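Registering a Business Name: Your Questions

I'm Nayeli Zamudio, and I help people in Skutommont get their small businesses on paper. These are the ones that land in my inbox most, usually in January!

Do I have to register a trade name?
If you're doing business under anything other than your own legal name, plan on it. I trade as Farnano, so I had to file (and yes, I put it off for weeks).

What does it cost?
The filing fee here is $25, plus whatever the newspaper charges if you have to publish a notice. Mine came to $13, and I was braced for a lot more.

Does it stop someone else from using my name?
Sadly, no. A trade name filing mostly tells the public who's behind the business. For real protection you'd look at a trademark, and I'd talk to a lawyer first.
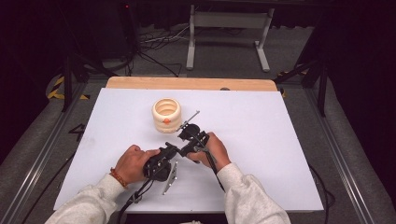
Can I file before I open a bank account?
You should, because most banks will ask for the stamped certificate before they'll put the business name on the account. Bring the original and your ID.

What if I move?
Send the clerk a change of address form. It's one page, and I've never had one take longer than a lunch break!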